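Wanted: someone to help us choose, cost and plan the next lot of robot arms (part-time, Firberg)

Posted 2024-01-09 by Anoma Dewan

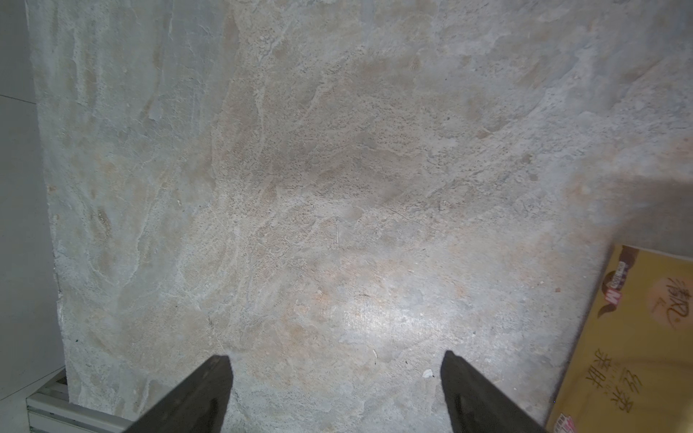 I run the automation side at Pullitz, and we need another person. To be exact, we need a person who likes shopping, but the slow, fussy sort of shopping where you read the small print on a gripper data sheet and then ring the supplier to argue about it. If you've ever kept a spreadsheet going for months before buying a washing machine, please read on, you may be my favourite kind of human!

A bit about us first. Pullitz is a small outfit on the edge of Firberg. We work out how to get arms to pick up ordinary packaged goods, mostly boxed household stuff, from surfaces that aren't nice and flat and clean. Our customers have warehouses with old floors and odd corners, so we practise on rough surfaces too. There are 5 of us at the moment. Abdelkrim El Idrissi looks after the arms themselves (fitting, wiring, swearing), I look after the money and the timetable, and the other three write the software and run the trials.

Up to now we have bought things in a bit of a rush. Something wears out or a customer wants a trial, and I order whatever can be delivered soonest. It has worked, sort of, but we have ended up with grippers from three makers, a drawer full of adaptor plates and a wrist camera cable that fits nothing we own. I'd like to stop doing that. We have a new project starting in September, which we're calling Flilow, and it will need more arms, more fingers for them, proper mounting, and a plan for what happens when bits break. I want all of that worked out on paper well before we spend anything.

That's the job, really. You'd be putting together the buying plan for Flilow and then seeing it through.

What you'd be doing most weeks

Talking to suppliers, getting quotes, and turning those quotes into something we can compare. They never quote the same way. One will include the controller and the training day, the next one leaves out the mains lead.

Sitting in on trials and taking notes on what gets worn, chipped, bent or lost. Fingertips are the big one for us. We go through them faster than I ever budget for, particularly on concrete, and I have never had a decent figure for what a month of trials costs in tips and pads. You'd get me that figure.

Looking at frames, rails and benches. It sounds dull and I promise it eats more of the budget than you'd think. People plan for the arm and forget about the thing it's bolted to, and then the thing it's bolted to takes nine weeks to arrive.

Keeping the spares list. We have one now, in my handwriting, on the inside of a cupboard door. It would be lovely if it lived somewhere else.

Planning floor space with Abdelkrim. We rent our unit from a firm called Abdel Rahman, who are good landlords but like plenty of warning if we want to drill into anything or add power. So there's a bit of form-filling, and a bit of going round with a tape measure.

Buying the test goods. Yes, this is part of it! We get through a lot of boxes, in different sizes and finishes, shiny and matt, stiff and squashy. They need to be ordered, stored, and swapped out when they get too battered to be a fair test. You'll build up strong opinions on cardboard. I have.

What I'm hoping you'll bring

Some experience of buying equipment, of any kind. It could be lab kit, catering kit, farm machinery, theatre lighting. I care much more that you've had to defend a budget to somebody grumpy than that you've done it with robots.

You should be comfortable with a spreadsheet. I don't mean clever macros, I mean that other people can open yours and follow it.

You need to be happy asking basic questions of technical people, and asking again if the answer made no sense. Abdelkrim is patient and will draw you a picture. I am less patient but I bring biscuits.

It would help if you knew roughly what payload and reach mean, or were willing to learn in the first few weeks. A second language would be handy as well, as plenty of our parts and test goods come from abroad and the paperwork doesn't always come in English. Neither of those is a must.

You don't need a degree and you don't need to code. Please don't rule yourself out over either.

Hours, pay and the rest of it

It's 70 hours a month, and you can arrange them mostly as you like so long as you're in the unit for the trials. The planning side can be done from home. The contract is for a year to begin with, and I would very much like it to go on longer, but that depends on how Flilow goes and I'm not going to promise what I can't promise.

Pay depends on experience and I'm happy to tell you the range before you go to the trouble of applying, just email and ask. I hate adverts that make you go through an interview to find out. The only reason it isn't printed here is that we're still settling the top end of it.

Travel to suppliers is paid. Lunch on trial days is on us, usually from the place across the road, which does a very good lentil soup. There's parking, and the 89 bus stops at the end of the lane. The unit is all on one level, with a step-free way in at the back. It is cold in winter. I've asked for better heating and it's on the list, but bring a jumper until then.

It can be noisy when the compressor is on. We have ear defenders for everybody, and a small office with a door that shuts.

How to apply

Please send me a letter of no more than a page, along with whatever you've got by way of a CV. In the letter I'd love to hear about one thing you bought, for work or for yourself, that turned out to be the wrong thing, and what you did next. I'll go first: I once ordered a beautiful set of finger extensions in the wrong bolt pattern and didn't open the parcel until the return date had passed. They're on the shelf above my desk.

We'll be asking 4 people in to meet us. You'd have a look round, watch a trial with Abdelkrim, and then spend almost an hour with me going through two real supplier quotes with the names blanked out. I'm interested in what you'd query and what you'd want to know before signing. You'll get the quotes the day before so there's no springing things on you, and we'll pay for your time and your fare.

If you'd like a chat before you apply, please do get in touch. The same goes if you need anything changed about the visit to make it work for you, such as the time of day or the amount of standing about. Write to Anoma Dewan at the Pullitz unit in Firberg, or use the contact form on our site and put Flilow in the subject line so it comes to me and not to the general inbox, where things do tend to sit.

Everybody who applies will hear back from me, including those we can't see this time.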